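Why Do Things Float?
Reading time: 3 minutes

Drop a coin into a sink full of water and it goes straight to the bottom. Drop in a cork and it bobs on top. A huge ship made of steel floats too, even though a small steel bolt sinks. To see why, you need to know what water does when something is put in it.

Water pushes back

When you climb into a bathtub, the water level goes up. Your body takes up space, and the water that was in that space has to move. Scientists say the water has been displaced.

The displaced water pushes up on you. You can feel this push if you try to hold a beach ball under the surface of a pool. The harder you press, the more water the ball moves out of the way, and the harder the water pushes back. This upward push is called buoyancy.

The push is always equal to the weight of the water that was moved. If an object can move enough water to match its own weight, it floats. If it can't, it sinks.

Heavy for its size

A liter of fresh water weighs 1000 grams. Now think of a block of pine wood that is the same size as that liter of water. It might weigh 500 grams. The wood only has to sink halfway before it has moved its own weight in water, so it stops there and floats.

A stone that size weighs a lot more than 1000 grams. Even when it is all the way under, it hasn't moved enough water to hold itself up.

How heavy something is for its size is called its density. Cooking oil has a lower density than water, which is why it sits on top when you pour the two into a glass.

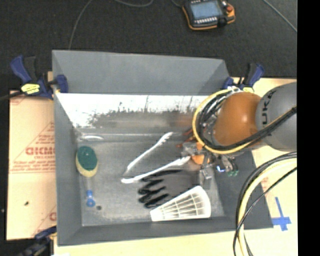
Shape matters too. Take a ball of modeling clay and put it in water. It sinks. Take the same clay, press it into a bowl with high sides, and set it down gently. Now it can float. The clay weighs the same as before, but the bowl has air inside it and takes up much more space in the water.

Steel ships work this way. The hull is a giant hollow shape with a lot of air in it - and if water gets in and takes the place of that air, the ship can sink.

Try it yourself

Fill a large bowl with water. Make a boat from a square of kitchen foil, 15 centimeters on each side, by folding up the edges. Float it and add pennies one at a time. Spread them out so the boat doesn't tip. Can your boat hold 20? Try again with taller sides, or with a wider bottom.

More to read
Why Is the Sea Salty?
How Do Submarines Dive?
What Makes Ice Slippery?
Where Does Rain Go?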